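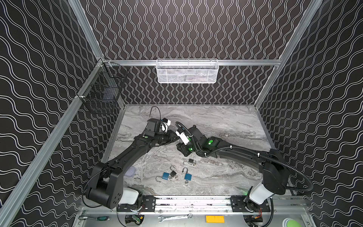

How Does a Padlock Know Its Own Key?

I have a thing about padlocks. I've had it since I was seven, when I locked my bike to a fence behind the Zurkilska bakery and then dropped the key down a drain. I sat on the curb until dark, staring at this little lump of metal that was smaller than my fist and would not let me go home. I yanked it. I yelled at it. I tried my house key, my aunt's mailbox key and a hairpin. Nothing! And the whole time I kept thinking, how does it KNOW?

So let's find out how it knows.

First, the names of the parts

The curved metal bar on top is called the shackle. It looks like an upside-down letter U. The chunky part you hold in your hand is the body, and it can be any color the maker likes. Blue is my favorite, and plain silver is my second favorite.

The shackle has two legs, and they aren't the same length. The long leg is called the heel. It stays inside the body all the time, even when the lock is open, so the shackle doesn't fall out and roll under the couch. The short leg is called the toe. When the lock opens, the toe pops up out of its hole and the whole shackle can swing around on its heel. Now you can slide it through a chain or a locker door.

If you have a padlock at home with a key, open it and look at the toe. On a lot of locks you'll see a little notch cut into the side. Hang on to that notch, we'll need it in a minute.

Then there's the keyhole, usually on the bottom. Its real name is the keyway, and it's often a wiggly sort of slot. Keys have long grooves down their sides to match the wiggles. That's the first test! A key with the wrong grooves can't even get in the door. (My aunt's mailbox key flunked right there.)

The pins, where the cleverness lives

Inside the body of most padlocks with keys there's a metal tube that can turn. It's called the plug. The keyway goes right down the middle of it. If the plug turns, the lock opens. If the plug can't turn, you're sitting on the curb with me.

What keeps the plug from turning? Pins. They're tiny metal rods, and they stand in a row of narrow holes. Each hole goes through the solid metal of the lock and on into the plug. And each hole has two pins in it, stacked one on top of the other, with a tiny spring pushing on the stack.

When there's no key in the lock, the springs push the pins so they stick across the gap between the plug and the metal around it. Picture a drawer with pencils poked through it into the desk. You can pull on that drawer all day long and it's staying shut.

Now in goes the key. You know the bumpy edge on a key, the part that looks like a row of little mountains? The pins ride up and down over those bumps as the key slides in, which is why you sometimes feel a tickly clicking in your fingers. When the key is all the way in, every stack is sitting on its own spot.

If it's the right key, each stack gets pushed just far enough that the place where its two pins meet lines up with the edge of the plug. One pin is in the plug, the other pin is outside it, and nothing sticks across the gap anymore. The plug is free. It turns!

If it's the wrong key, at least one stack ends up too high or too low. A pin is still poking across, and one poking pin is plenty to hold everything still. The lock doesn't really "know" anything, then. It's just checking the height of your mountains.

What happens when the plug turns

Remember the notch on the toe? Inside the body there's a small piece of metal called a latch, with a spring behind it. When the lock is shut, the latch sits in that notch and holds the toe down. Some locks also have a notch on the heel, so they grab on both sides.

Turning the plug pulls the latch out of the notch. In many padlocks there's also a spring under the heel, and that one has been squashed down waiting for its chance, so up jumps the shackle with a snap.
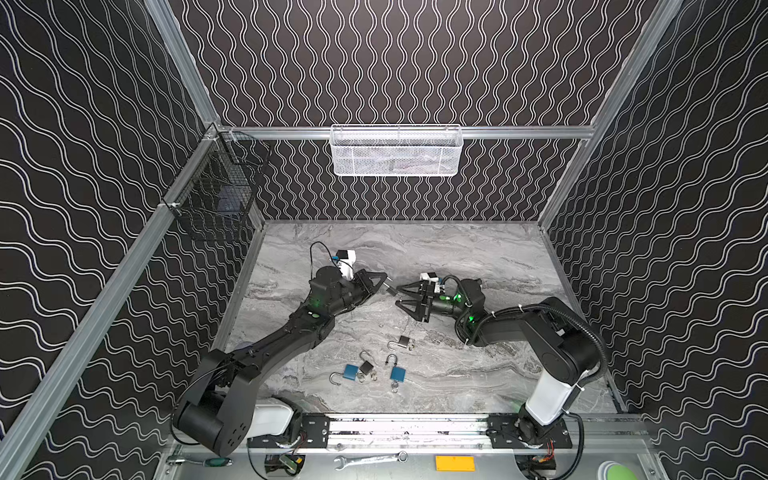
Closing it is even easier. On most small padlocks you don't need the key at all. You swing the shackle back over its hole and push down, and the end of the toe shoves the latch out of the way. Then the notch comes along, the spring pushes the latch into it, and click. I love that click. Please learn from my bike, though, and check where your key is BEFORE you push!

Locks with no key

Maybe your locker at school has a lock with numbers. Those work with wheels. Each wheel has a gap in it somewhere, and the shackle can't get loose until every gap is lined up. Your secret number is really just a way of telling you where the gaps are. Three wheels with ten numbers each makes a thousand different combinations, so somebody guessing is going to be there through lunch.

Are padlocks old?

Very! The Romans had locks they could carry around, and people in China were using them long ago too. Some of the old Chinese ones were closed by springy strips of metal that spread out inside like little wings. The key squeezed the wings flat, and the bar slid right out.

My favorite place to look at old ones is the Halilović Lock Room, upstairs from the library in Grustham, with 1,373 locks on the walls and a drawer of 800 keys that don't fit any of them. There's a fish-shaped lock up there, and one as big as a dinner plate that I'm not allowed to pick up. I was allowed to weigh a rusty one off an old barn. It was 285 grams, heavier than my lunch.

Something to try

Ask a grown-up for two or three old padlocks and all their keys, mix the keys up, and see if you can find the matches. Look at the keys first and guess before you try. Are the mountains different? Are the grooves different? Never force a key that's stuck, they can bend or snap. And practice on locks that belong to your family, not on the neighbor's shed.

You can also make a cardboard pin lock. I cut mine out of an Olteo cracker box, with drinking straws for the pins, and it took me 40 minutes plus a lot of tape. The key was as long as my arm. It stuck on the second straw every time until I trimmed the mountain down a bit, and then the plug slid across and I made my whole family come and watch.

As for my bike, my uncle came with a huge pair of bolt cutters and snipped the shackle. I still have both pieces in a jar.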